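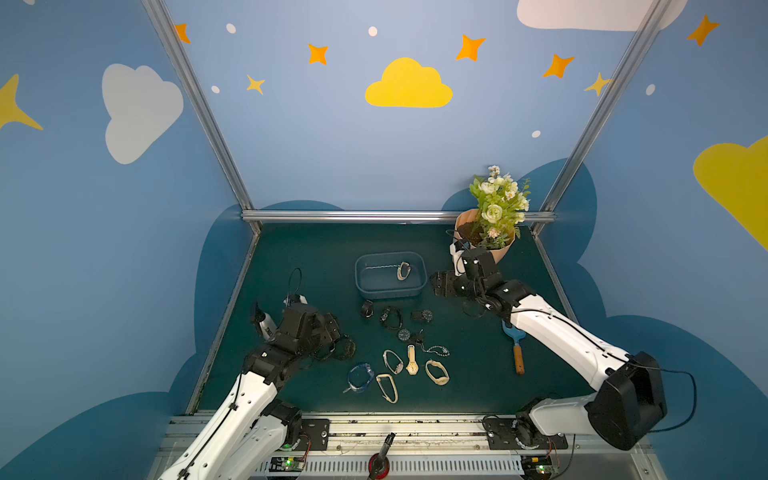 *Vido shallow tray, blue-gray, holding a cream-banded watch and a thin silver chain. More watches and bracelets on the table in front.*

# Vido Shallow Tray, Blue-Gray

**Item 371**
Sold singly or in cartons of 16
Ships from the Farley warehouse

The Vido is a shallow plastic tray for sorting, checking and holding small goods. Most of the ones we sell go to watch and jewelry counters, repair benches and resale shops. Customers also use it for keys, sewing notions and small hardware.

It has a flat floor, a low rim and no dividers. There is no lid and no lining. You can set down a watch with its strap open, or stretch out a chain, without working around compartments.

Plolance has carried the tray since 2000. The blue-gray color is the standard one and is always kept in stock.

## Details

| | |
|---|---|
| Item | 371 |
| Name | Vido Shallow Tray |
| Color | Blue-gray |
| Material | Plastic |
| Interior | One open compartment |
| Lid | None |
| Lining | None supplied; cut-to-fit felt sold separately |
| Sold as | Single tray or carton of 16 |
| Returns | 30 days, unused |

## What it is good for

The tray works best when you have a mixed pile and want to deal with one piece at a time. Spread the pile on the table, put the tray behind it or to one side, and move the piece you are working on into the tray. Write it up, tag it, and take it out again before you start the next one.

Watches and bracelets are a typical case. A box of secondhand pieces might have black watches with straps that have curled up on themselves, cream watches in two or three shapes, a translucent bracelet, and a chain wound through the lot. Black straps are hard to tell apart when they are piled together. Move them away from the light-colored pieces first and separate them over the table, then bring them to the tray one by one.

Chains should be laid out straight. If a chain is fastened to a watch, leave the two together until you have looked at the link. Some chains are meant to be there, and the watch is worth less without it.

The color helps with pale items. Cream bands and silver links both show up well on blue-gray. Black straps show up too, though gloss black can pick up glare under a strong lamp. If you mostly handle dark pieces, move the lamp back a little or add a piece of light felt.

## What it is not for

This is a work tray. It does not lock, it does not stack closed, and it should not be used to ship anything. The rim will stop a loose crown or spring bar from rolling off the bench, but it will not hold a heaped load. If you need to carry a full collection across a building, use one of our lidded boxes.

Do not use it with solvents. Ultrasonic cleaning fluid, acetone and strong degreasers can dull or soften the surface. Parts that have just come out of a cleaning bath should drain on a rack first.

It is also not a display piece. We have had a few customers put it in a front window and then ask for something better looking. The Rivadeneyra line has wood-rimmed trays with a velvet floor, and those are the ones to look at for a sales case.

## Setting up a sorting table

Rocío Flores handles intake for our secondhand watch customers and wrote the steps we send out with carton orders. They assume one person, one table and one tray.

1. Clear the table and wipe it down. A plain, dark, matte surface is easiest on the eyes.
2. Place the tray toward the back, within easy reach.
3. Empty the box or bag onto the near side of the table. Keep it low and slow so that faces do not knock against each other.
4. Spread the pieces with your fingertips until each one can be picked up alone. Leave tangles for the end.
5. Lay strap watches flat, face up. Bangle styles can stand or lie on their side.
6. Move one piece to the tray. Check the face, case, crown, clasp and strap.
7. Write the ticket while the piece is still in the tray.
8. Put the finished piece in its bag or slot, away from the unsorted ones.
9. Go back to the tangles. Start from a buckle or a loose end. Do not pull on a chain to free it.

With a large box, it is faster to group by type before step 6. Put the bracelets on one side and the watches on the other, and split the watches by strap color if there are enough of them to make it worthwhile. Small round-faced watches are easy to lose under wider straps, so lift the straps and look.

Two trays are useful when a second person is checking the tickets. The first person fills one tray while the second works from the other. More than two on a regular table tends to get crowded.

## Handling notes for common pieces

**Leather and leather-look straps.** Do not flatten a curled strap by pressing on it. Old straps crack at the holes. Let it keep its shape and note the curl on the ticket.

**Metal bands.** Set these down gently. A folding clasp can scratch the tray floor, and a scratched floor collects dust. Felt is a good idea if metal bands are most of your work.

**Bangle watches.** Check the hinge before opening one. Many open only on one side, and the hinge pin is often the first thing to fail.

**Thin chains.** Look for a knot close to the clasp. Work it loose with two blunt pins on the floor of the tray.

**Plastic and resin bracelets.** Translucent ones should be held up to a light to look for cracks. Stretch types should be checked at the knot and should not be pulled to full stretch.

**Oval and rectangular cases.** Replacement straps for these can be an odd width. Measure between the lugs and put the number on the ticket.

## Cleaning and care

Wash the tray by hand in lukewarm water with a drop of dish soap. Use a soft cloth or sponge. Rinse it, stand it on edge and let it dry before putting anything with a movement back in it.

For daily dusting, a dry paintbrush gets into the corners better than a cloth. Tip the tray over a sheet of white paper before you empty it into the trash. Screws and spring bars turn up this way more often than you would expect.

Ink from a ballpoint pen usually comes off with a little rubbing alcohol on a cotton swab. Test a spot on the underside first. Permanent marker may leave a shadow.

Keep the tray away from heaters and out of a hot car. A tray that has warped will rock on the bench and should be replaced.

## Felt liners

The felt liner is sold as a plain sheet in light gray, white or black. It is cut oversize. Lay the tray upside down on the felt, trace the outline in chalk, then cut just inside the line and trim until it drops in flat. Do not glue it. A loose liner can be lifted out and shaken, and you will want to do that often.

Felt sheds for the first few days. Run a lint roller over both sides before you use it near an open watch case.

## Labels

There is no label holder on the tray. Removable stickers on the outside of the rim work fine. Masking tape is also fine if it comes off the same day, but tape left for months gets gummy. Shops with several benches often label the trays by bench so they find their way back.

## Notes from customers

> We use it at the intake desk. I can put down a watch with the strap fully open and photograph it without moving it to another surface. Would like a version with a small notch for the pen.
>
> Anselmo Urrego

> Bought a carton for our repair classes and they have held up. The floors get scratched, mostly by students sliding bracelets around. We turned two of them into screw trays.

> Good tray, plain. I expected it to be deeper, so read the name carefully.

We have looked at adding a pen notch. It would leave a gap in the rim where small parts could get out, and for now the shape will stay as it is.

## Ordering

Single trays and cartons can be ordered from this page or by phone. Carton orders placed before noon on Wednesday go out with that week's freight pickup. Single trays go by parcel post.

Shade can vary slightly from one production run to the next. If you need several trays to match, order them together and write "same run" in the comments box. We cannot match a new tray to one you bought years ago.

Unused trays can be returned within 30 days. Include the packing slip. Felt that has been cut cannot be returned.

If a tray arrives cracked, keep the carton and send us a picture of the damage and of the outer box. We will send a replacement with the next shipment, and you do not need to mail the broken one back.

## Often bought with this tray

- Felt liner sheet, light gray, white or black
- Paper tickets with string, plain
- Blunt untangling pins, pair
- Zip bags for single watches
- Rivadeneyra wood-rimmed display tray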